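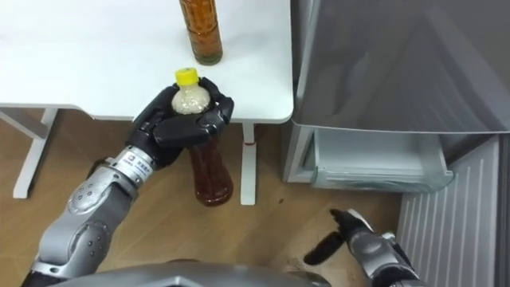 4.2 Bottle transfer with the multi-fingered hands

Figure 3. Head camera view during the fridge task. The left hand holds a bottle with a yellow cap off the front edge of the table; the right hand is open and low over the floor. The fridge drawer is partly open.

The second task was chosen to compare the two end effectors under a load that shifts during the motion. A part-filled bottle must be lifted from a table, carried past the table corner and lowered into a fridge drawer. The parallel gripper (Brestura, rubber-faced pads) and the multi-fingered hand (Kneževič) were run on the same arms with the same controller, and only the wrist adaptor and the grasp library were changed between conditions. Each end effector was given 37 trials. The order was blocked by session, as swapping the adaptors requires the wrist offsets to be calibrated again.

In Figure 3 the fingers are closed on the upper body of the bottle, with the palm against the shoulder. We call this the high grasp. It was not the one we had planned. The grasp library supplied by the Clorwood group places the palm at mid-height, where the wall of the bottle is close to a cylinder and the contact model is simplest. In early tests the mid-height grasp held well over the table but left too little room for the knuckles once the hand was inside the drawer. Moving the grasp point up by 70 mm gave the needed clearance. The cost is a lower centre of mass relative to the palm, so that the bottle can swing about the finger contacts, and a tilt remains during the carry. The planner treats this tilt as a fixed offset measured just after lift-off. It does not model the liquid.

The drawer adds a second limit. Its floor is at about the height of the underside of the table, so the bottle has to be carried clear of the table edge before it can be lowered. We first planned the path as a straight line in joint space, which brought the forearm close to the rounded front corner of the table. The version used for the reported trials passes through a waypoint in front of the edge, where the arm pauses until the wrist force reading settles. The pause was capped at 2 s. If the reading had not settled by then, the trial went on and was flagged in the log.

Trials were scored from the log and from the head camera recording. A trial was a success if the bottle was released inside the drawer without touching the drawer lip. The multi-fingered hand failed in 13 trials. Most of these were lip contacts on the way down -- the bottle itself was seldom dropped -- and they were more frequent in the flagged trials. The parallel gripper failed less often at the lip but more often at the first grasp, where the pads tended to turn the bottle as they closed. We do not rank the two end effectors on the total alone, since the failures fall in different phases and would call for different repairs.

The arm that is not carrying the bottle was kept in a low, open-handed rest pose throughout. Moving it further back would have improved clearance to the right of the work area, but the change in the load on the torso joint was large enough to disturb the head camera pose. The low pose was therefore used in both conditions. The collision checker held the table, the fridge body and the drawer as boxes; the table legs were added as thin cylinders after a near contact in a pilot run.

Camera placement also affected the result. From the head, the fingers hide part of the upper bottle, and the pose estimate relies on the cap and on whatever is visible below the hand. The plastic wall gave weak depth returns, as expected. T. Vlachou repeated the pose fit offline with the cap colour as an added cue, which reduced the spread of the tilt estimate, but this fit was not available to the controller during the trials. Results with a wrist camera on the Jovanbridge mount are given in Section 4.3.

Search this paper Go Advanced search

Last updated: November

Contact the editors | Copyright the authors | Back to top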